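夹爪采购前检查表(带备注)
项目:Jamness 二期,单臂+平行夹爪,开窗/取物工位
填表:设备规划组
日期:2022年9月10日
状态:草稿第2版,预算会前要定。看到错的直接改,不用问我。

填写方法:过 / 不过 / 待定。待定的必须写备注,空着的我一律按不过算,钱不批。上一版有人全勾了“过”,结果报价单里连法兰转接板都没有,退回去重填的。

一、仿真环境核对(先做这块,再谈硬件)

1.1 场景文件能打开,无缺贴图
过。第一次打开慢,第二次正常。

1.2 台面高度与现场图纸一致
待定。图纸是 Dorkside 五月给的那份,后来改过一次台面,新图没收到。已催。

1.3 台面材质参数(摩擦系数)有来源
不过。现在填的是默认值。默认值拿去算夹持力,算出来多大夹爪都够用,没意义。要供应商给数,或者我们自己拿样块测。测试费没列预算,见第五节。

1.4 夹爪模型与拟购型号一致
待定。仿真里用的是通用平行夹爪,两片直指。Hindach 的报价是加长指,Savchuk 的是标准指。指长差一截,碰撞结果不能通用。定了型号之后这一项重做,别拿现在的结果去签字。

1.5 夹爪张开状态下,指间无物,指尖前方留有接近空间
过。物件都在远端,靠近台面边那一侧,从夹爪这边过去中间是空的。

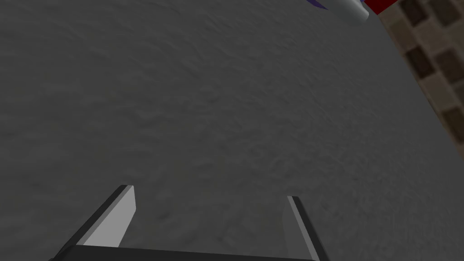 1.6 物件摆放位置是否离台边过近
待定。靠边放的那几件要是被碰一下就下去了,仿真里掉了无所谓,现场掉了要停线。建议加挡边,Nazar Tkachenko 说挡边会挡住低位抓取,他要先看指厚再答复。我的意见:挡边先按可拆的报价,装不装后面再说,钱先留。

1.7 手腕视角随夹爪倾斜时画面可用
过。斜着也能认出台边。但是识别软件的授权是按机位收费的,多一个机位多一份钱,采购那边只列了一个。补。

1.8 复位后夹爪回到同一起始姿态
过。试了2次,一致。次数少了点,正式验收按10次做。

二、可达性与干涉

2.1 臂展覆盖取物区
过。

2.2 臂展覆盖开窗区
待定。这是整份表里最贵的一个问号。窗在斜面上,位置高,手要从下往上够。按现在的底座高度,仿真里能到窗框附近,能不能在那个姿态下还出得了力,没验。出不了力就得换大一档的臂,或者加升降柱,两条路都超原来的预算。

2.3 夹爪底座(掌部)不碰窗框
待定。指头前面还有余量,问题在掌部,又宽又平,往前再送一点就有可能先碰到木框。要跑一遍干涉检查,别光看指尖。

2.4 指厚能进窗扇与窗框之间的缝
不过。缝宽没有实测数据。Savchuk 的销售在电话里说“一般都能进”,这种话不算。要他书面给指尖尺寸图,带公差。

2.5 右侧墙面与臂体的安全距离
待定。仿真里右边那面格子纹的墙离得很近,肘部往外翻的时候容易擦到。要么改路径,要么底座左移。左移就要重新打地脚,土建报价里没有这条,已请 Dorkside 补报。

2.6 木质边框允许的接触力
不过。没人给数。木头件压出印子要赔,这个得写进合同附件。建议指尖加软垫,软垫算耗材,单列,按季度换。(换多勤没有依据,先这样写。)

2.7 窗扇打开后的位置在模型里是否固定
待定。仿真里窗扇开着,现场风一吹可能动。模型里要加阻尼,参数待给。供应商要是给不出来,我们就自己拿弹簧秤拉。弹簧秤仓库有。

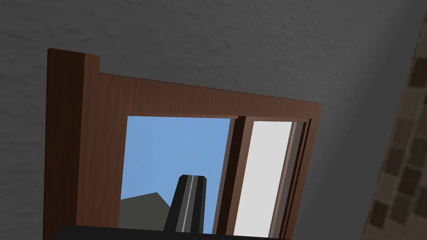
三、夹爪选型对比

3.1 两家都提供3D模型
Hindach:过。Savchuk:待定,说下周发,这话已经说了两遍了。

3.2 开口行程满足最大物件
Hindach:过。Savchuk:过,余量小。大件如果歪着放就悬。

3.3 断电保持
Hindach:过,有自锁。Savchuk:不过,断电会松。举着东西断电的情况必须考虑,窗下面有人走动的话这条一票否决。先不划掉他家,等他们答复能不能加装,加装多少钱。

3.4 指尖可现场更换
两家都过。Hindach 要专用扳手,扳手另收费,问了,不送。

3.5 指尖表面反光
待定。指面有浅色亮条的,相机容易过曝。要不要喷哑光,喷了保修还认不认,两家都要书面答复。

3.6 通讯接口与现有控制器兼容
Hindach:过。Savchuk:要加网关。网关的钱他们没写在报价里,写在脚注里,字很小。各位看报价单请看到最后一行。

3.7 备件交期
Hindach:40天。Savchuk:没写。没写就按最坏的算,多备一套指。
40天也不短,坏一次等四十天产线怎么办,所以无论选谁家备件都要和主机一起下单,不要等坏了再报。

3.8 保修起算日
两家都从发货算。要改成从验收算,法务去谈。谈不下来就把验收往前赶,别货到了放库房里吃灰。

3.9 培训
Hindach 含2个名额,Savchuk 不含。维修班至少去一个人,别两个都给办公室。

四、光照与视觉

4.1 窗外亮度变化对识别的影响
不过。仿真里的天是一整块匀的蓝色,没有云,现场不可能这样。早晚逆光、阴天、玻璃反光都没测。这一项不过,视觉那部分的钱不要一次付清。

4.2 浅色窗扇面板与天空能区分
过,仅限仿真。白的那块很亮,跟天空颜色差得开。现场玻璃是透明的话结论作废。

4.3 中梃(竖的那根)能作为定位基准
待定,倾向于过。边线清楚,从下往上看也能找到,夹爪伸到前面的时候会挡住下面一截。算法要能接受只看到上半段。问过视觉供应商,答复是“可以支持”,没说是现有功能还是要另外开发。开发费另算的话请现在就讲。

4.4 窗外有建筑时误识别
待定。外面那块灰的楼体边线也是直的,怕跟框线混。请加一组测试,至少换几个角度。

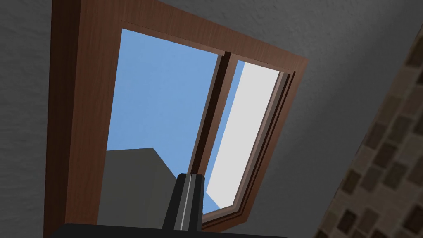 图3 开窗工位,夹爪位于中梃下方,窗扇为开启状态(仿真)

4.5 相机线缆随腕部转动不拉扯
仿真里看不出来,现场查。线缆护套列入采购清单,上次就是漏了护套。

4.6 补光灯
待定。装不装看4.1的结果。先留安装孔位和电源,孔位不花钱,后补要花钱。

五、预算漏项(开会就讲这一块,前面没时间看的直接看这里)

5.1 摩擦系数样块测试费。没列。
5.2 法兰转接板。上版漏,本版已加,待核单价。
5.3 第二机位的识别授权。没列。
5.4 通讯网关(如果选 Savchuk)。没列。
5.5 底座左移的地脚施工。等补报。
5.6 升降柱或换大臂。两个方案二选一,各报一版,不要混在一起报。
5.7 指尖软垫,耗材。没列。
5.8 备用指一套。已列,数量对。
5.9 线缆护套。没列。
5.10 可拆挡边。没列,金额小,但是小也要写。
5.11 验收期间的停线损失。财务说不算设备款,那算谁的请明确一下。

六、付款节点建议

6.1 下单付首款之前,1.4、2.2、3.3 必须从待定或不过改成过。三条缺一条不付。
6.2 到货款:开箱核对型号、指长、附件,对着报价单一行一行勾。少一把扳手也算少。
6.3 验收款:现场连续10次取物加开窗,中间不许人工干预。干预一次从头记。供应商嫌严可以商量别的条款,这条不动。
6.4 尾款:保修期过半再付。Hindach 已口头同意,邮件还没有收到。

七、现场安全(装机前一天查,现在先把责任人填上)

7.1 急停按钮位置,站着伸手能够到。责任人:待填
7.2 窗下方地面划禁入区。责任人:待填
7.3 夹爪气路/电路断开后的状态已贴标示。责任人:待填
7.4 上电前底座螺栓力矩复核,两人签字。责任人:Nazar Tkachenko,另一人待填
7.5 首次动作限速,示教器拿在手里,不许放台面上。责任人:待填
7.6 高位作业时下方不站人,包括供应商的人。责任人:待填
7.7 试机记录当天存档,别存在自己桌面。责任人:待填

八、遗留

2.2 出力校核:Nazar 在跑,结果出来直接填到表里,不用另外写报告。
2.4 指尖尺寸图:等 Savchuk。会前还没到的话,本轮按 Hindach 一家报预算,Savchuk 放到备选。
1.2 新台面图:等 Dorkside。
4.1 光照测试:没有人认领。谁有空谁做,没人做我就写“不过”报上去了。
3.8 法务那边还没回,再崔一下。

责任人填好后发回给我,表格别改列宽,打印会跑版。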